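Nolto 38 paint sprayer, three weeks in

I held out on buying a sprayer for years. I like a brush, I like the radio on, and I don't like cleaning things with nozzles. Then we took on the back fence at the Zendstead place (both sides, every board) and my wrist gave up before lunch. So I bought the Nolto 38, the corded one with the side cup, and I've now put it on the fence, two shutters and a metal cabinet.

First thing: it's loud. Not leaf blower loud, but you won't hear the phone. The cup holds 900 ml, and it will drink that faster than you think! I filled it 9 times on the first side of the fence alone. The trigger is nice and long, so you can use two fingers, and the hose never once got under my feet.
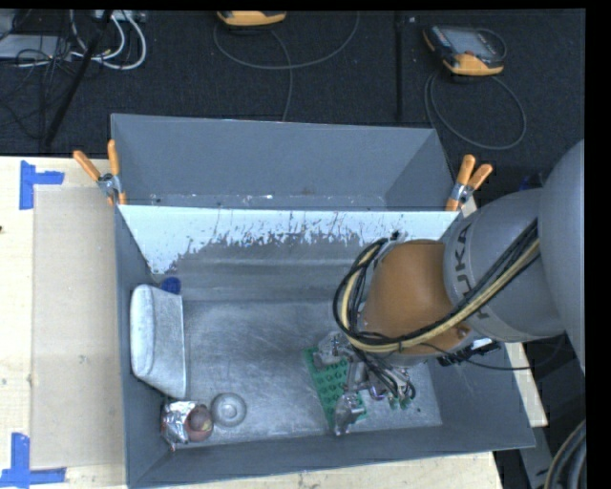

Thinning is where the Nolto gets fussy. The booklet says straight from the can, and with stain that's fine, but latex needs a splash of water or it spits. I had the flow dial too high on the cabinet and ended up with gray runs all down it, a lot like the streaks and drips on that white panel at the back of the bin, except mine were on the door everybody looks at. Turn the dial down, keep your arm moving, and do two thin coats. My second try came out smooth enough that my sister asked where I'd bought the cabinet.

Cleanup took me 38 minutes the first time (yes, same as the model number) and it's a lot quicker now that I rinse the cup right away. The little brush they give you is useless, so use an old toothbrush. I did lose one gasket down the sink, and Sibusiso Moodley at Antoniadis Hardware found me a new one in a drawer.

I tried a friend's Urker before buying and it sprays a finer mist, but it's heavy, and my arm was done after one shutter. For fences and sheds I'd take the Nolto again. For kitchen doors I'd borrow the Urker. Next up is the garage door in December, if it stays dry enough.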